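Thursday, late

My shoulders are killing me and all I did was stand there and move a robot around with a controller! Eighteen good runs before lunch, which Zdzisław says is decent for somebody in her first month. He made it sound like a compliment, I think. He does 50 in a day and still has the energy to argue about soccer.

I'm getting the hang of the green block though. The trick (took me forever) is to stop about a hand's width above it, let the arm settle, and only then go down. If I hurry, I wobble, and a wobbly run goes in the trash, because the robot would learn my wobble too. Kind of embarrassing to think of a machine copying my bad habits.
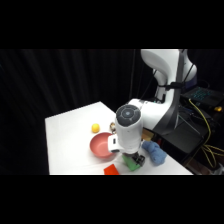 Me driving, green block in the fingers!! Pink bowl to the left.

After lunch it got silly. I threw out 6 runs in a row, all my fault, kept closing the gripper too early. Zdzisław Walczak, king of patience, came over and put his hand out for the controller, did one perfect run without a word, and gave it back. I watched his thumbs the whole time. He barely moves them!

Then the afternoon went better, 14 more that I'm happy with. Tomorrow we switch to the blue cloth and I'm dreading it, cloth never sits the same way twice. Need to ask about the slow mode before we start. Also buy coffee, we're out again, and call Mom back.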